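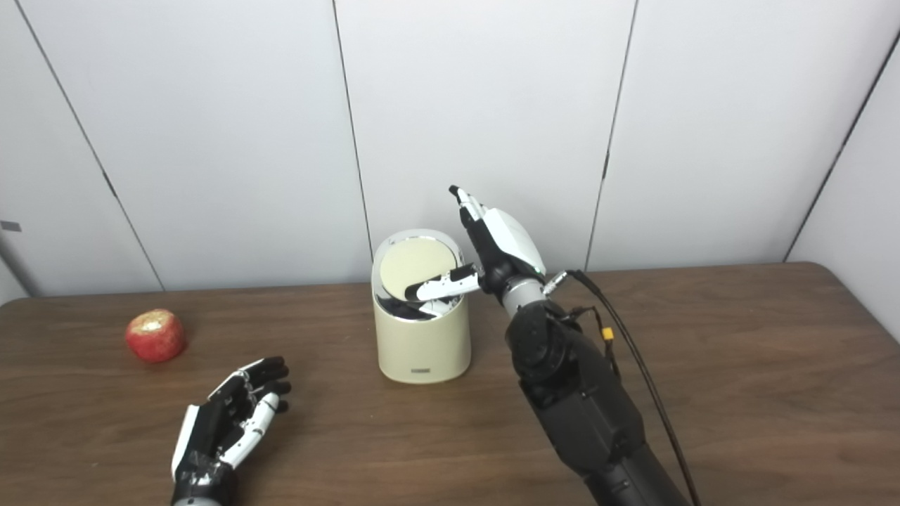
A red apple on a wood-grain tabletop.

Flindunville breakfast program adds hot meals

December 3, 2019

The Flindunville school breakfast program will begin serving hot meals in March, replacing the cold cereal and packaged muffins it has offered until now.

The change was approved Monday night by the school board. It covers both elementary schools and the middle school on Cloutier Street, which together serve 600 breakfasts a day.

Gordon Tremblay, the district's food service manager, said the new menu will rotate over 12 school days. It includes oatmeal with baked fruit, egg and potato wraps, whole wheat pancakes and a bean and cheese burrito. Fresh fruit and milk will still come with every meal.

"Kids were taking the muffin and leaving the rest," Tremblay told the board. "We tried the egg wraps at the middle school this fall and had to make a second batch both mornings."

Most of the food will be cooked at the Brodness kitchen, where the district already prepares its lunches, and sent out in insulated carriers before the first bell. The kitchen needs one more oven and a second prep table. Money for both is in the current budget.

Eggs will come from Balelholm Farm, which has supplied the lunch program for two years. Owner Ghislain Fraser said the farm plans to add 200 hens over the winter to keep up with the order.

The price of breakfast will stay the same through the end of the school year. Students who get free or reduced-price lunch will not need to fill out a new form.

Parents of children with food allergies are asked to contact the school office by the end of winter break, even if a note is already on file for lunch. Ingredient lists for all of the new dishes will be posted on the district website along with the first menu.

Breakfast is served in the cafeterias starting 40 minutes before classes.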